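Can a robot tidy my living room yet? Notes from a long day

31st October

Back from Lirnville, feet killing me, typing this before I forget it all. Short answer to the question everybody keeps emailing me: no. Longer answer: sort of, if your mess is very small and sits on a white table.

Quick background for new people. I keep a list of chores at home, 40 of them now, and twice a year I go through it and ask which ones a machine could take off my hands. Not a demo reel. Me, my house, my kids' stuff all over the rug. Last time was March and the score was pretty sad.

So. Picking up toys. Number 7 on the list and the one I hate most. Blocks are easy, everyone does blocks. The bendy stuff is where it gets interesting. Coily things, stringy things, anything that changes shape the second you touch it.
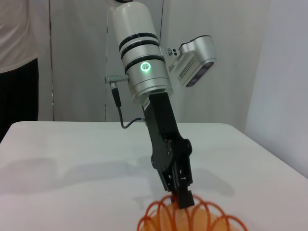 Fingertips down on the orange coil. Green light on the arm.

Think about how you pick up a coiled spring toy. You don't think, is the point. You scoop the whole thing, squash it together, done. A two finger gripper has to pick a spot. Grab one loop and the rest stays behind and stretches. Press too hard in the middle and it spreads. My youngest has wrecked three of them that way and she has ten fingers and a lot of confidence.

I asked about force. Got a long answer, wrote down maybe half. What I took from it is that knowing where the thing is has gotten pretty good, and knowing how it's going to flop is still hard. Which matches my laundry notes from March. Socks, fine. Fitted sheet, forget it.

Also asked about price, becuase somebody has to. Wouldn't say. The Keskin people told me once that their helper arm would land at 829 a month on a lease and I laughed out loud on the phone, so maybe that's why everyone is shy with me now.

Two arms is the bit I'd pay for, if I was paying. So many chores are really two hand chores. Holding a bag open. Lifting a basket without dumping it. Pulling a lid. One arm at home would mostly be me standing there being the other arm.
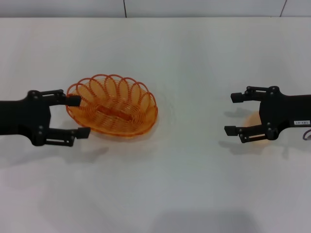
Where that leaves the list

Of the 40, I'd give machines some 10 today, and that's counting the vacuum and the dishwasher, so don't get excited. Toy pickup stays with me. Wiping a flat table, I'd move to maybe. Sorting the junk drawer, no. Emptying lunch boxes, big no.

Biva readers asked about shop work too. Different story, same part in the same place all day, I'll do a seperate post. Trisonano sent me a pile of reading on it and I haven't opened it.

Ok. Rug is still covered in blocks. Going to go deal with that by hand.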